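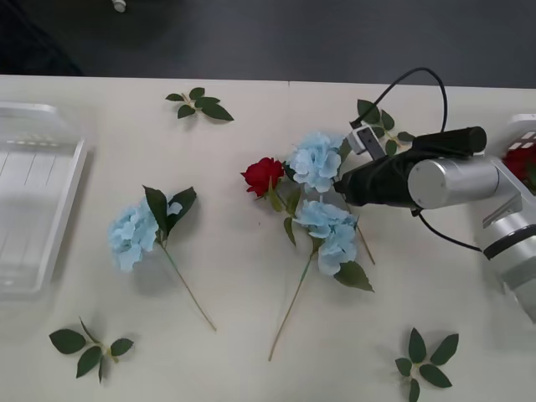 Frauke Fuchs writes that her mint turns black within two days of going into the refrigerator, whatever container she uses, and asks whether the leaves should be washed before storage or after.

After, in most cases. Blackening in mint and basil has two common causes: bruising, and surface water held against the leaf. Washing adds to both. If the herbs are gritty and have to be washed first, dry them fully before they go into a container.

Sorting

Untie the bunch as soon as it comes home. Rubber bands and wire ties crush the stems, and decay starts at the crushed section. Discard leaves that are yellow, slimy or torn. Keep sound stems whole. A leaf on its stem outlasts a picked leaf.

Washing and drying

Fill a large bowl with cold water, submerge the herbs, and move them gently for a few seconds. Lift them out by hand and leave the grit at the bottom. Do not pour the bowl through a strainer, as this puts the grit back on the leaves. Repeat until the water is clear.

Spin in small batches, then spread in a single layer on a dry towel. Turn once. Drying time depends on the room. The test is a paper towel pressed on the leaves: if it picks up a mark, wait longer.

Soft herbs: parsley, cilantro, mint, dill

Trim the stem ends and stand the bunch in a jar with 2 inches of water. Strip any leaves below the waterline. Cover loosely with a plastic bag and refrigerate. Change the water when it clouds.

If shelf height is a problem, roll the stems in a barely damp paper towel and lay them flat in a lidded box. Replace the towel if it becomes wet.

Basil

Same jar, no refrigerator. Basil is damaged by cold, and the damage shows as dark patches. Keep it on the counter out of direct sun.

Woody herbs: rosemary, thyme, sage, bay

These need less moisture. Wrap in a dry paper towel, place in a box or bag, and refrigerate in the drawer. Check the towel weekly. Bay can also be left out on a rack until brittle and then moved to a jar.

Freezing

Chop, pack into an ice cube tray, cover with oil or water, and freeze. Move the cubes to a labeled bag once solid. Oil cubes must stay frozen until used; herbs in oil are not safe to keep at room temperature. Thawed herbs are limp and belong in cooked dishes.

Refrigerator position

The back wall is the coldest area in many models, and leaves touching it may freeze. Use the middle shelf, toward the front.

Declan Mottram asks about reusing supermarket herb boxes. They are usable if washed in hot soapy water and dried. Boxes with vent holes suit rosemary and thyme. For mint, line the bottom and leave the lid slightly open.

Page revised 13 December 2023. Basil moved to its own section.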